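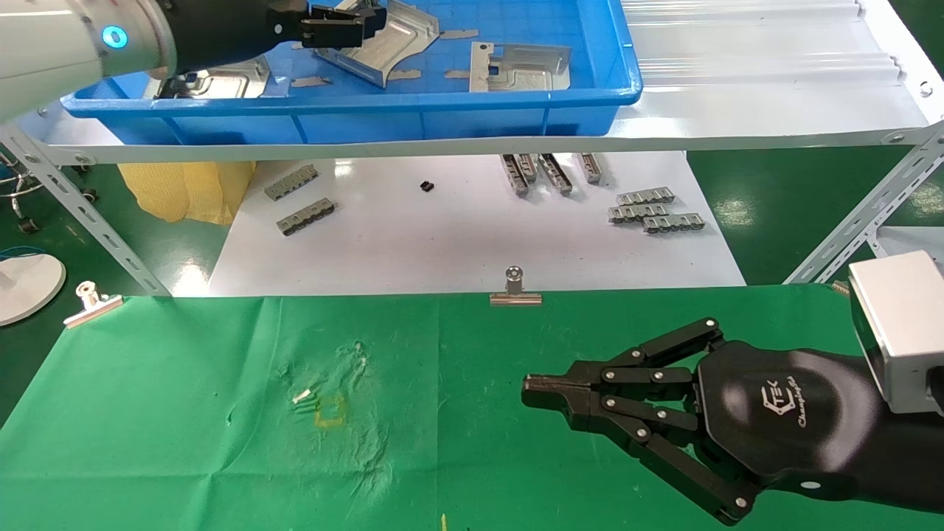
Gripper over the blue crate, black hand across the green cloth. Bench two, Skedthorpe.

Bench two at Stitley, first look

Quick one before the shift swap, will tidy up later. Lots of you on the Stulville side asked what the new bench looks like now the arms are doing the bracket sorting. So - brackets, plates and strips in the crate up top, connector parts grouped on the white surface underneath.

What changes for people: Estela and Danish come off sorting and go to final check from October. Same pay grade, same breaks. Nobody's hours get cut, Wanda has that in writing. 70 parts a tray stays the target for now, we are not raising it untill the check team says they can keep up.

Shagufta's note from the floor - less reaching, wrists feel better, but she misses having someone to talk to across the bench. Fair point. We're looking at moving the check table closer.

Training sheets are with Naheed. Sign up by the door, two slots left on lates.

More pics when teh second bench is set up.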